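Vosterine Station Ledgers -- data card

26 Apr 2026, by the Vosterine maintainer

Vosterine is a set of transcribed ledger entries about small gunboats and survey vessels that served on distant colonial stations before the First World War. The entries come from two groups of papers, which I call the Zakham books and the Flelwood books, after the houses where they were kept. Release 2 has 3,289 entries. Of these, 3,036 have a date that I could confirm from a second page in the same books.

What is in one row

Each row is one entry: ship, station, date of arrival, date of departure, coal taken, sick list, and a free remark. The remark is kept in the spelling of the clerk. Where the clerk wrote a ship's name in different ways, the column ship_norm gives one form for all of them. Empty cells mean that the page is silent. They do not mean zero, so please do not sum the coal column before you filter it.

Both groups were read line by line from the paper. The Zakham books are in better condition, but the hand is small and the ink has gone through the page in many places. When I could not decide between two readings, I put both in the remark with a slash.

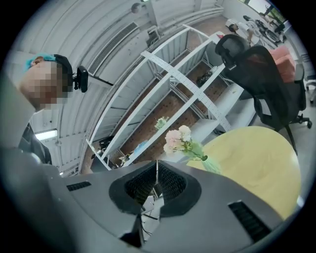
Known problems

- 19 entries name a port that I cannot find on any chart. They have the flag port_unknown.
- The Flelwood books have no entries for November in most years. I think the clerk went on leave and the pages were kept elsewhere -- but I have no proof.
- Coal is given in tons, and the books do not say which ton.
- Sick lists count officers and men together.

Files

The table is one CSV file in UTF-8, with semicolons. The script xolalpa.py checks the dates and writes a short report. It needs no other packages. Release 1 used commas, and old scripts will break on the new file.

Use

You may use the table freely for research and teaching. Please give the release number when you cite it.

Contact: open an issue in the Vosterine repository | Back to top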